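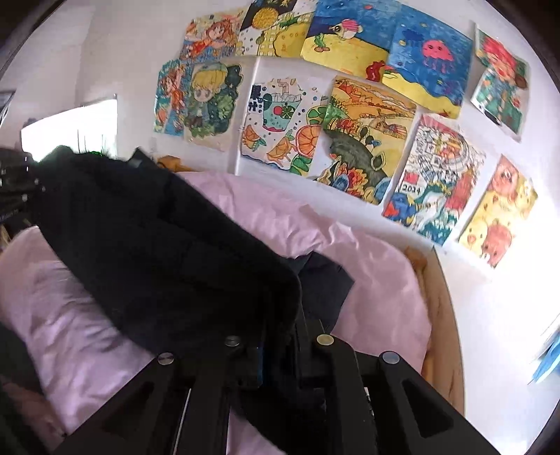
Hanging Children's Artwork: Frequently Asked Questions
Updated 03/06/2005

Can I tape drawings straight to a painted wall?
Yes, if the paint is fully cured. Use low-tack tape and test one strip in a corner first. Gralinard removable tape is the one we stock.

Why do the corners curl?
Paint and marker shrink the paper as they dry. Press each sheet under books overnight, then tape all the corners.

Is it OK to overlap the sheets?
Yes. Two loose rows over a bed hold plenty of ocean scenes, cartoon characters and fruit drinks. Hang the big sheets first and tuck the small ones in. Cut-out figures can go on top of other drawings.
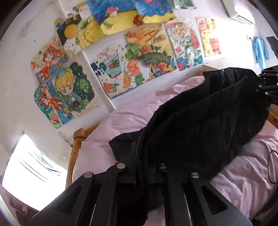
Should I move the bed?
Pull it out if you can. If not, take off the pillows and stand on a step stool, not the mattress.

How do I take the tape off?
Warm it with a hair dryer on low and pull back slowly at 90 degrees.

Who do I contact about an order?
Apinya Chuensuk handles tape and mounting supplies. For returns, write to Maximiliano Painemal, Suite 1032.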